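Fledamdale Parks and Cemeteries Office
July 11, 2023

1/ The Fledamdale Parks and Cemeteries Office has adopted revised rules for items left at graves. The rules apply at both town cemeteries, Evadport Road and Ninholm. This thread sets out the main changes. The full text is posted at the gate of each cemetery.

2/ The two cemeteries together hold 2,195 marked graves on 40 acres. Mowing at Ninholm takes four working days in the growing season. Evadport Road takes three, or five after heavy rain, when the lower rows must be cut by hand.

3/ The previous rules dated from the opening of the Ninholm extension and did not mention solar lights, glass, or artificial flowers. Staff at each site handled these items differently. Families with graves in both cemeteries asked for one set of rules, and the office agrees with them.

4/ Fresh flowers may be left at any grave on any day of the year. They will be removed when wilted. Please take paper and plastic wrapping home or use the bins by the pump house. Ribbon should also be removed, as it winds around the mower blades.

5/ Artificial flowers are now allowed all year, provided they stand in a fixed vase or are fastened to the base of the stone. Stems laid directly on the grass will be collected before mowing.
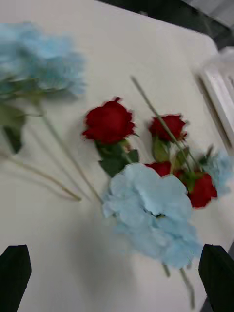
Artificial flowers: red roses and pale blue hydrangeas.

6/ Collected items are held for 30 days at the Ojala Building, ground floor, in trays marked by section and row. No fee is charged and no form is needed. Items not claimed in that time are discarded. The earlier practice of leaving them beside the tool shed has ended.

7/ Glass jars, glass vases, and ceramic figures are no longer allowed on the grass. They may be placed on a stone base that is at least 12 inches wide. Families have until the end of July to move existing items.

8/ Solar lights are limited to two per grave and may not be taller than the stone. String lights are not allowed. Candles may be lit only while a visitor is present, and not at all when the county has a burn ban in effect.

9/ Shrubs and trees may not be planted by families. Those already in place will stay unless their roots are lifting a neighboring stone. The office will write to the deed holder before any such work begins. Deed holders who have moved should send us their new address.

10/ The office received 98 written comments on the draft. Most concerned the proposed ban on artificial flowers in summer, which has been dropped. Several asked for a second water tap at Ninholm. Funds of $3,000 have been set aside for one near Section F.

11/ Correction to post 2: the Evadport Road figure of three days does not include trimming around the stones in the old churchyard section. That work is done separately, once a month.

12/ Questions may be brought to the office window in the Ojala Building on weekday mornings. Replies to this account are not read outside office hours.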